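Brolness loft conversions to need a fire door on every landing

Homeowners in Brolness who turn their lofts into living space will have to fit a fire door at each landing under rules that come into force in September. The change covers any conversion that adds a bedroom, a study or a dining room above the first floor.

The council approved 302 loft conversions last year, up from 42 a decade ago. Most were in the terraced streets near the old Hevine dye works, where houses are narrow and there is little garden to build on.

Until now, a house with a loft room could keep its existing internal doors if it had mains smoke alarms on every floor. Under the new rules the alarms stay, but doors opening on to the stairs must also hold back fire for half an hour. Glass panels above older doors will have to be replaced or boarded over.

Work that already has approval is not affected, provided it starts before the end of the year. Owners who have applied but not yet had an answer will be asked to send in a revised drawing. There is no extra fee for this.
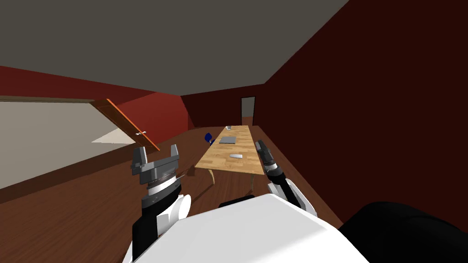 The council puts the average cost of the extra doors at £2,015 for a three-storey terrace, including fitting. Owners of listed houses may be able to keep their original doors and have them treated with a fire-resistant coating instead, but each case will be looked at separately.

Tranix, a building firm based in the town, said it had taken more calls than usual since the plans were first put out for comment in the spring. It expects to be busy through the summer with people who want to start under the old rules. The firm said the doors themselves were easy to get hold of, but that many frames in the older streets were out of square and would need replacing too.

The consultation drew 648 replies. A small majority supported the change, while most of those against it raised the cost. Several residents of Ho, the village to the north of the town, asked for bungalows to be left out. The council agreed in part — a bungalow with a single loft room and an escape window will need a fire door at the top of the stairs only.

Inspectors will check the doors at the final visit, along with insulation and headroom. A loft room that fails will not be given a completion certificate, which can hold up a sale.

A guide to the new rules is available from the planning desk at the town hall, open until 4.30pm on weekdays, and from Brolness library.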